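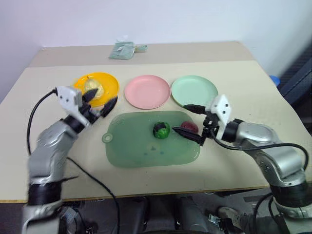

finale night, plates out, one pear so far

Meswood season 3 finale (SPOILERS)

lolico_fan14
ok so who else watched. the dinner ep is still the best thing this show ever did and last night didnt come close. 14 episodes of buildup for Kobori and he leaves by bus??

tapedelay
Disagree. Bus was perfect. He says in the pilot he'd never take one. Go back and watch.

lolico_fan14
he says he hates the bus STATION. different thing

marnie_k
Can we talk about the Brarketti song tho. Full version finally, with the verse they cut in April. Been humming it all day at work, send help

pinehurst800
Song was fine. Too long. Killed the pace right before the reveal, my wife went to get a snack and missed nothing.

marnie_k
wow ok. the song IS the reveal, second verse names the sister

pinehurst800
Wait it does?

tapedelay
Yep. "Locked room 563, she never signed." Same room number as the motel ep.

pinehurst800
Huh. Rewatching tonite then. Still too long.

Rhys Grimshaw
Dinner ep is overrated imo. Great last five minutes, rest is people yelling about soup. Finale at least had a plot.

lolico_fan14
the yelling about soup is the plot Rhys

Rhys Grimshaw
It's filler. Good filler. Ranking mine: motel, finale, pilot, then dinner.

marnie_k
pilot over dinner, im logging off

tapedelay
Anyone know if theres a season 4? Saw nothing official yet.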